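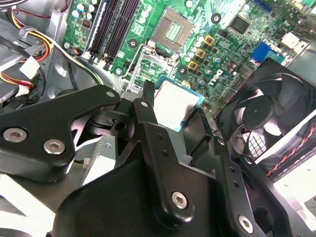 Old office desktop shuts off after a few minutes, worth fixing?

Asked by Renji Takagi, 15th October

I was given a Dell desktop when an office in Erham cleared out its back room. It starts normally and gets to the login screen, then powers off with no warning. Sometimes I get 4 minutes, sometimes a bit more. No error message and no beeps. If I leave it overnight it starts again fine.

I've tried another outlet and another power cord. I also took out the hard drive and ran it from a USB stick, same result. I only want it for email and scanning old family papers, so I don't want to spend much. Is it the power supply or something else? A shop here quoted me 42 dollars just to look at it.

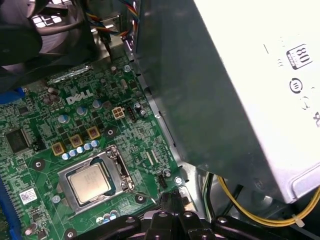 Gwendolyn Thibodeaux: Shutting off faster when it's already been running usually means heat. Go into the BIOS setup right after a cold start and watch the CPU temperature, if your model shows one. If it keeps climbing until the power cuts, clean off the old thermal paste with rubbing alcohol, put on a small dab of new paste and seat the heatsink evenly. Check that the fan spins too. If the temperature stays low and it still dies, borrow a power supply that fits and try that next. Some Dells use their own connectors, so compare the plugs before you buy anything. I wouldn't pay the 42 until you've done the paste.

Amos Dvorak: Just get a newer one. Mine did this in June and I gave up on it.

Domenica Hollenstein: Agree with Gwendolyn on the order. Also unplug it and hold the power button down for a few seconds before you put your hands in. If you do end up replacing it, keep the memory, it might fit something else.

Marked as helpful: Gwendolyn Thibodeaux
Viewed 671 times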